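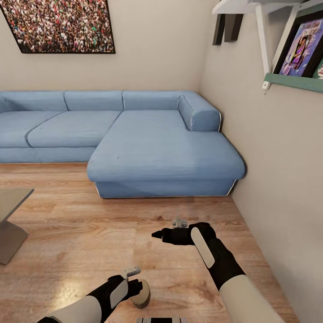

Sitting Comfortably? How Shared Houses in Pastville Use Their Living Rooms

When we were asked to choose a topic for our second-year housing module, most of our group wanted to look at rents, and I can quite see why. I kept coming back to a smaller question, though, one that had been on my mind ever since I moved into my own shared house on the Drimasel side of town – what do people do in the room they all pay for and none of them sleeps in?

Our tutor was kind enough to let us run with it, and what follows is the short version of our report. The full tables are in the appendix.

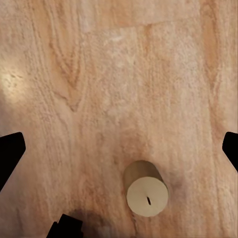
By Martha Irulano, Year 2 Housing and Community Studies

How we went about it

We put a paper questionnaire through the doors of shared houses in Pastville during February and waited, rather nervously, to see what would come back. In the end we had replies from 274 tenants, which was far more than we had hoped for, and we are very grateful to everyone who took the trouble. We then visited 29 of the houses in the early evening, usually at 6 pm, and sat down with whoever was in for a cup of tea and a chat.

We had meant to visit 32, but three dropped out during exam week and we didn't like to press them.

What people told us

The first thing we learned is that the living room is used a great deal less than tenants expect when they sign for the house. Of those who replied, 70 said they sat in it every day. Many others said they passed through it on the way to the kitchen, and a fair few ate their dinner upstairs on the bed, which they were a little sheepish about.

Heating came up again and again. In the older terraces off Kavanagh Street the living room is often at the front, with a draughty window, and tenants didn't want to be the one who turned the radiator on for everybody. Where bills were included in the rent, people sat downstairs much more and seemed to know each other better.

Furniture mattered too, though less than I had guessed. Tenants grumbled about sofas that were too small for the household, but what they really missed was a table big enough to eat at together. One house had bought one second-hand between them and now cooked a shared meal every week – they gave us some of the lentil pie, and it was lovely.

What we would do differently

We only spoke to people who were at home and happy to let us in, so the quieter houses are probably missing from our visits. We also wish we had asked how long each household had lived together, as it came up in nearly every chat and we had nowhere on the form to write it down.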